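Langschildgarnitur Indness

Collet Beschläge / Drücker und Schilder / Innentüren / Indness

Artikelstand: 2018-10-05

Eine Türklinke fasst man jeden Tag dutzende Male an, und trotzdem wird sie beim Ausbau meistens als Letztes ausgesucht, wenn das Geld schon in den Fliesen steckt. Uns geht es umgekehrt, wir fangen gern bei der Klinke an! Die Indness ist unsere Garnitur mit rechteckigem Langschild, gedacht für glatte Innentüren in Wohnungen, Büros und Nebenräumen. Gezeichnet hat sie Urho Partanen, der vorher fast nur Möbelgriffe gemacht hat, und das merkt man am Drücker: Die Kante zur Handfläche ist gebrochen, die Unterseite leicht gerundet, und der Daumen findet von selbst seinen Platz.

Oberflächen

Es gibt die Indness in 3 Ausführungen: Bronze dunkel, Metall gebürstet und Schwarz matt. Am häufigsten werden wir nach der dunklen Bronze gefragt, vor allem von Leuten, die weiße Türen haben und sich nicht sicher sind, ob das zu hart wirkt.

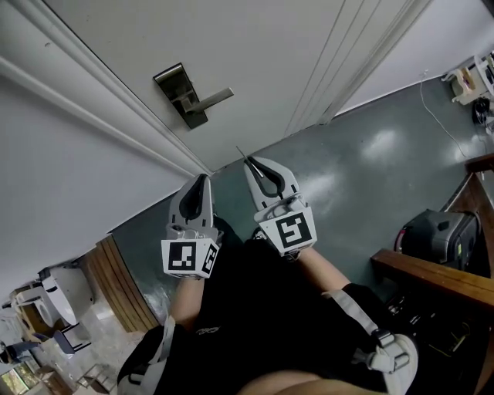
Dunkle Bronze braucht eine ruhige Umgebung, dann kommt der warme Ton richtig schön heraus. Auf einem lackierten Türblatt zieht sie den Blick an, ohne dass man sonst etwas tun müsste. Weißes Blatt, weiße Zierleiste, dazu eine blasse grauweiße Wand: Vor so viel Hell stehen Schild und Drücker ganz klar da, und man erkennt auch aus einigen Schritten Abstand, wo man hingreifen muss. Wer einen glänzenden Boden im Flur hat, so grünlich grau wie hier, kann die Bronze ebenfalls gut nehmen. Wir würden dann nur die Türbänder im gleichen Ton bestellen (Zubehörreihe Panska), sonst sieht die Bandseite schnell nach Restposten aus.

Das rechteckige Schild hat übrigens noch einen ganz praktischen Vorteil beim Renovieren. Alte Türen haben rund um die Klinke oft Kratzer, Lackränder oder Bohrlöcher von früheren Beschlägen, und ein Langschild deckt davon deutlich mehr ab als eine Rosette. Bitte vor der Bestellung trotzdem nachmessen, besonders bei Löchern, die seitlich sitzen.

Drücker links oder rechts

Die Garnitur wird als Paar geliefert und lässt sich auf beide Anschlagseiten umstellen. Dazu den Stift auf der Rückseite lösen, den Drücker drehen, Stift wieder einsetzen. Werkzeug liegt bei. Bei größeren Objekten stellen wir gern vorab ein, dann brauchen wir die Türliste mit Anschlagrichtung.

Für Lager, Archiv und Technikraum

Im Projekt Sturulari haben wir 1.073 Türen ausgestattet, darunter sehr viele Lager- und Technikräume. Dort ist die gebürstete Ausführung unser klarer Favorit.

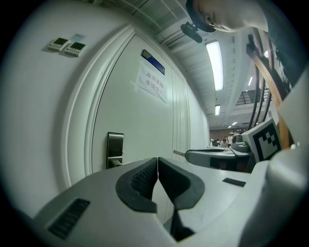 Lagertüren sind oft die am meisten beklebten Türen im ganzen Haus. Namensschild, Zettel, Hinweis, noch ein Zettel. Ein schmaler, hoher Beschlag lässt dafür Platz: Das gebürstete Schild mit dem nach links zeigenden Drücker sitzt am Rand des weißen Blatts, weiter oben bleiben das dunkelblaue Türschild und darunter der Aushang 库房重地 / 非请勿入 (Lagerbereich, Zutritt nur nach Aufforderung) gut lesbar. Wir mögen die gebürstete Oberfläche auch deshalb so gern, weil sie Fingerabdrücke viel gelassener nimmt als eine polierte. Für Räume mit Zutrittsregelung empfehlen wir die Lochung für Profilzylinder. Die Variante mit Buntbartlochung ist dort fehl am Platz.

Lieferumfang
Zwei Drücker, zwei Langschilder
Vierkantstift
Durchgehende Verschraubung für übliche Türstärken
Innensechskantschlüssel
Montageblatt mit Bohrschablone

Lochungen
Blind, Buntbart, Profilzylinder, WC mit Riegelolive

Montage und Pflege

Schablone anlegen, Bohrpunkte übertragen, Schilder mit der Hand vorsetzen und die Schrauben erst festziehen, wenn beide Drücker frei zurückfedern. Bei sehr weichen Türblättern lieber den Schraubendreher als den Akkuschrauber nehmen. Zur Reinigung reicht ein feuchtes Tuch, bei der gebürsteten Ausführung immer in Schliffrichtung wischen. Scheuermilch und säurehaltige Reiniger bitte weglassen, die Bronze wird davon fleckig.

Verfügbarkeit

Bronze dunkel und Metall gebürstet sind ab Lager lieferbar, Schwarz matt kommt im Februar wieder herein. Ab 300 Garnituren fertigen wir auch mit abweichender Lochung, ab 400 zusätzlich in Sonderfarbe nach Muster. Einzelne Handmuster verschicken wir gern, am besten gleich die Ausführung und die Lochung mit angeben.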